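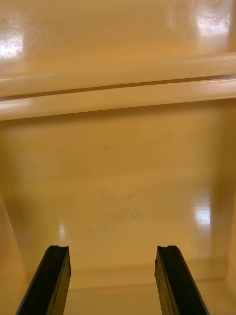
Udenham Kitchen Words Club

README for the Udenham recipe card transcripts
Last updated December 7, 2021

Hi! If you landed on this folder from the club page, you want the file called cards.csv. The rest is my scratch work, and you can skip it unless you like reading other people's notes.

I typed up 884 recipe cards for this, all handwritten, mostly cakes and pickles with a surprising amount of aspic. They came to the club in two lots. The Hasov lot is the bigger one and the handwriting is lovely. The Stornero lot has 465 fewer cards and took me twice as long, mostly thanks to one person's sevens (they look exactly like ones, which matters a lot when it's cups of flour).

What's in each row

card_id: H or S for the lot, then a number
title: as written, misspellings and all
ingredients: separated by semicolons
method: one long string, sorry
notes: anything scribbled in the margins, my favorite column by far
unsure: yes if I had to guess at a word

I kept the original measurements. If a card says "butter the size of an egg," then so does the file. I did try converting everything to grams back in May and gave up after a weekend of arguing with myself over what a teacup holds. That attempt is in old/grams.csv – please don't cook from it!

Things I know are wrong

There are 43 rows marked unsure. Another 15 cards have no title, so I used the first ingredient, and you'll find a dish called Lard. A few cards show up in both lots with small changes. I left those in on purpose (the two versions of the lemon pudding disagree about almost everything and I love them both).

Accented letters look scrambled if you double-click the file and let your spreadsheet open it. Import it as UTF-8 and they come out fine.

Using it

Copy it, cook from it, print it for your aunt. If you put it in a newsletter, please credit the club. Spelling corrections go in the Tripathi tracker, under "cards," with the card_id in the subject line. I check it most evenings.

Next up is the index by ingredient. Rhubarb is done.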